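Chapter 4
Running a Game for Strangers

Every hobby has its entrance exam. In tabletop role-playing it is the first time you sit down behind a folding screen, look up, and find five people you have never met waiting for you to be interesting. At home you had friends, who forgave you, and snacks, which helped them do it. At a public event you have a table number and a four-hour slot, and one of the five is already asking whether he can play a vampire.
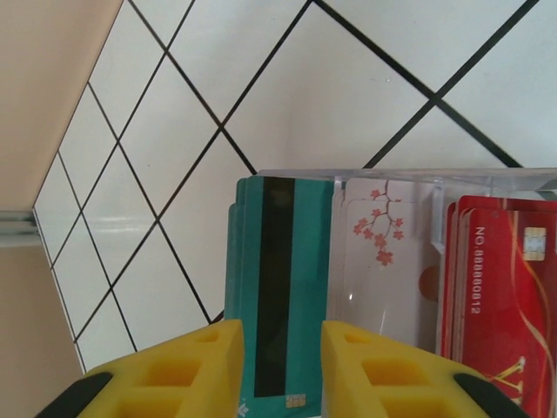
Page 53

This chapter deals with the one-shot: a complete adventure, played once, by people who may never meet again. The skills overlap with those of the long campaign, though less than campaign referees like to think. A campaign can spend three evenings buying a mule. A one-shot that buys a mule has no third act.

We will work mostly from a single scenario, The Toll at Skerkdale, in which the players are minor officials sent to find out why a bridge has stopped paying its taxes. The year is 1419, more or less, and the bridge has 200 years of grievances. It was run 11 times at the Zakbridge game days one October, by different referees, and no two tables finished in the same place. One never reached the bridge. They had a lovely time at the inn.

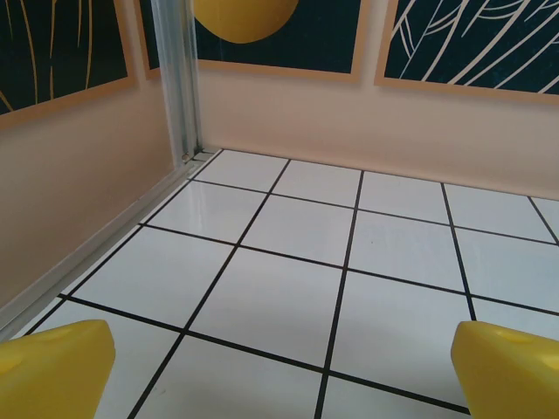

The inn is worth a moment, because beginners tend to blame the players for it. The referee had given the innkeeper a name, a limp and a missing brother, and had given the bridge one line reading "it is a bridge." Players go where the detail is. If you want them on the bridge by the end of the first hour, put the missing brother on the bridge.

Start late, then. Open with the officials already standing at the toll gate, wet through and arguing about who has the paperwork. Anything they need to know about the journey can be covered in two sentences, and most of it they will invent for you if you ask — who fell in the ditch, and whose fault was it?

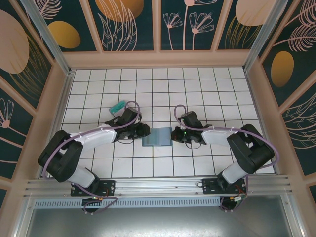
Ready-made characters save another half hour. Keep each one to a single side of paper, with a job, a want, and a reason to put up with the others. Leave out the childhood. Nearly 200 words is plenty, and a player who wants more will supply it, at length, while you look for your dice.

There remains the matter of rules. Teach them when they come up. A lecture on grappling delivered to people who have not yet met anyone to grapple is a poor use of a slot, and the vampire fellow will have wandered off for coffee.
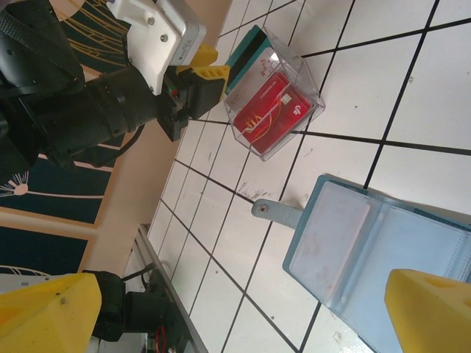
Cárdenas objects to this last point, and says that at the Banduvby tables a ten-minute rules talk up front made shy players far more willing to speak, because they knew what they were allowed to try. It is a fair complaint. A short talk does no harm if it really is short, and if somebody rolls a die during it. Section 4.1 gives a version that fits on an index card, followed by the Skerkdale opening in full, so that you can try both at your own table and see which one loses fewer people to the coffee.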